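Fedwood open day, or how I spent a Tuesday looking at tablecloths

I'd been meaning to visit the Fedwood linen workshop for ages. My sister-in-law bought napkins from them two summers ago and has not stopped talking about them since, so when they announced an open day in August I took the afternoon off and drove out to Barredo. It's farther than it looks on the map, and the last stretch is a farm road with a lot of opinions about your suspension.

Parking was in the field behind the dye shed. Entry was free, coffee was 2 dollars, and the cinnamon rolls were gone by the time I got there (I'm still a little sore about it). They ran tours in groups of 15, and mine was led by Rasmus Vasiliauskas, who has been in the finishing room long enough to have strong feelings about hems.

We started with the yarn store, which smelled wonderful, sort of like hay and pencil shavings. Then came the looms, and wow, they are loud! Rasmus gave up on talking and just pointed at things. The oldest one is called Zornomer, after the company that built it, and everyone who works there says the name the way you'd talk about a grumpy uncle. It was weaving striped dish towels while we watched and I could have stayed there an hour.

The dye shed was a quicker stop. They keep a wall of color samples pinned up by season, and the names are fun to read — Wet Slate, Old Brick, one called Soup that I didn't love. The plums and purples had a whole row to themselves. I asked which one sells best and got a long answer about gray.

My favorite part was the folding and finishing area, though, which I had expected to be the dull bit. Cloth gets spread out on the table, checked, and folded by a set of rules that they take very seriously. I have been folding my tablecloths wrong for my entire adult life. You're supposed to change where the crease falls every time you put them away, so the same line doesn't get worn out.

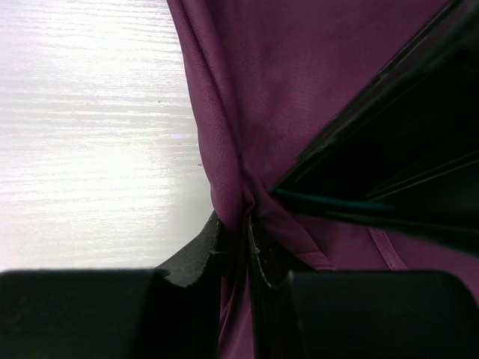

Plum cloth on the white tabletop, with a long rolled fold down its left side.

I'm a sucker for that color. It's a deep, muted plum with no shine to it at all, and up close you can see the little threads packed together along the fold. I'd put it in my dining room tomorrow.

The tour finished in the shop, naturally. They had the new Skallalero range laid out, mostly runners and placemats, plus a basket of seconds with tiny flaws that I went through twice. The big banquet cloths are gorgeous but one of them was tagged at 600 dollars, and I put it back very carefully. I came home with 2 placemats and a dish towel in Old Brick.

If you go next year, get there before lunch for the rolls, and wear shoes you don't mind getting dusty in that field. The restrooms are across the yard by the office, and the sign for them is easy to miss.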